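How to Get Oil, Wax and Water Marks Off a Light Wood Table

April 18, 2019

When we moved into the house on Giltwood Lane, the first thing I bought was a big pale table, and the first thing that happened to it was a candle. I wasn't even upset about the candle itself, I was upset because I went at the wax with a butter knife and left a scratch as long as my finger. So please put the knife down and read on a bit before you start. Almost every mark on a light table can be made better with things you already have in a kitchen drawer, and most of the damage I've seen over the years (my own included!) came from somebody hurrying.

Find out what finish you have

Put one drop of water somewhere out of sight, like the underside of an overhang, and leave it for ten minutes. If it sits up in a bead, the table has a hard finish such as varnish or polyurethane, and you can be a little bolder. If it soaks in and leaves a dark spot, you have an oiled or waxed surface, and you'll want to go gently and plan on re-oiling at the end. If the table is veneer, keep water and heat to a minimum whichever way the test comes out.

Candle wax

Lay a bag of ice cubes on the wax for five minutes or so, with a thin cloth between the two. The wax goes brittle and you can pop most of it off with the edge of an old plastic card held nearly flat. What's left is a greasy film. Cover it with a plain paper towel, set a hair dryer on low, and warm it a few seconds at a time while you blot. Change to a clean patch of towel often, or you'll just move the wax from one place to another.

Oil and butter

Fresh oil on a hard finish wipes right up with warm water and a drop of dish soap. On an oiled or bare table it sinks in, and you'll need to coax it back out. Cover the spot with a thick layer of cornstarch, thicker than seems sensible, and leave it overnight. Brush it away in the morning and do it again. My worst one, a salad dressing disaster from January, took 2 nights and a third try that I suspect was mostly for my own peace of mind.

White rings

A white ring is moisture caught in the finish, so it's usually kinder than it looks. Give it a day or two to dry out on its own first. If it's still there, rub a little plain petroleum jelly over it, leave it overnight, and buff with a soft cloth the next day, going with the grain. Black rings are another story. Those have gone into the wood itself, and you're looking at sanding, or a pretty bowl of lemons on top.

Putting the shine back

If you had to scrub, the spot may look dull next to everything else. For a hard finish, a thin coat of clear paste wax over the whole top evens it out nicely. I've used the Lokitz clear for years and I'm fond of the smell, but any clear one will do. For an oiled table, wipe on a small amount of whatever oil it had before, wait twenty minutes, and take off every bit that hasn't soaked in. Spread oily rags out flat outdoors to dry before you throw them away, and never leave them balled up, as they can heat up and catch fire.

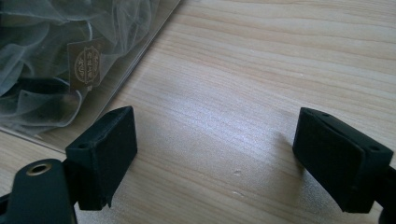

Let the table rest for a full day before you put anything heavy on it, longer if the weather is damp. After that it's just coasters and a quick wipe after supper, and a fresh coat of wax once or twice a year when you think of it.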